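From: Mebrat Lemma
To: Trandville residents list
Subject: Re: [trandville] Laundry room, again (was: lost sock amnesty)

Ravindra Agarwal wrote:
> Two questions for the list. First, is it now considered normal to
> leave a finished load sitting in the washer overnight? I came down at
> 7 with a full bag and found somebody's towels in there, went back up,
> came down again after dinner, same towels.
> Second, does anyone have a trick for the smell? Ours at home (we do
> have a small front-loader upstairs, it just won't take a comforter)
> has started to smell like a pond. I have bought a product. The product
> smells like a pond with lemons in it.
> Ravindra, apt 70

Ravindra,

On the first question, I believe the official policy is whatever Ildikó taped to the door in April, which says fifteen minutes' grace and then you may move the load to the top of the machine. It does not say what to do if the top of the machine is already occupied by the previous person's load, and the person's before that. I have seen it get to three layers. Geologists could date us.

On the second, I can help, having lived with the pond for most of a winter. Stop buying products. Leave the door open between washes, and I mean all the way open, not the polite two inches. Pull the detergent drawer out too while you're at it. Then peel back the rubber gasket and wipe inside the fold with an old rag. I won't tell you what I found in mine, except that it included a bus ticket and most of a hair tie.

My other reform was the basket. It used to live on the floor, where everyone in my household regarded it as a suggestion. Now it goes on top of the washer, and things come out of the drum and straight up into it.
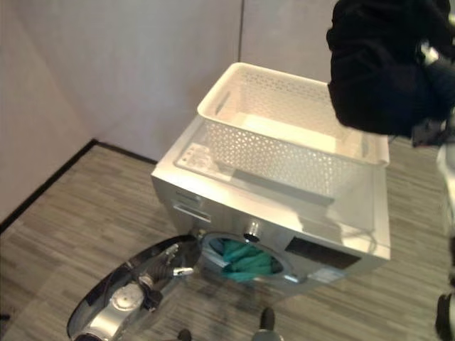
My setup at home. Basket waiting, green thing still to come out.

You'll want a basket with holes in the sides. I had a solid one before, a very handsome tub, and anything left in the bottom overnight started a pond of its own.

Also, use less detergent. Kedir Chala told me this two years ago and I ignored him because he was being smug about it. He was right, and he has been smug about it ever since. I'm down to half a cap for a normal load and the towels have stopped feeling like roofing material.

If none of that works, run it empty on the hottest setting and go for a walk. If that doesn't work either, Mafalda Bettencourt has the number of the repair person who did hers. I don't have it and would rather not be asked for it again.

As for the towels downstairs, they aren't mine. Mine are accounted for.

Mebrat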